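News > Local > Business

Prendard would like its robots to tidy up, and has discovered that somebody has to tidy up first. At the firm's Gerkatstead shop, operators spend their shifts steering a pair of arms by remote control through the chore of picking up wooden blocks, so that the software can learn from their good example.

"You get a feel for it by the second week," said Delwyn Rewi, who runs the sessions. "Before that you mostly push things around."
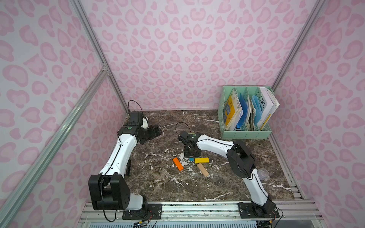

Reading time: 2 minutes

The blocks share a marble-patterned tabletop with a mint-green desk organizer, inside walls of pink spots on lavender. The decor is Rewi's department and is not up for discussion.

Each turn at the controls lasts 20 minutes. The plan calls for 3000 recorded runs by the end of December — fumbles included, as the software is supposed to learn from those too. Rewi said the operators have been generous with that part.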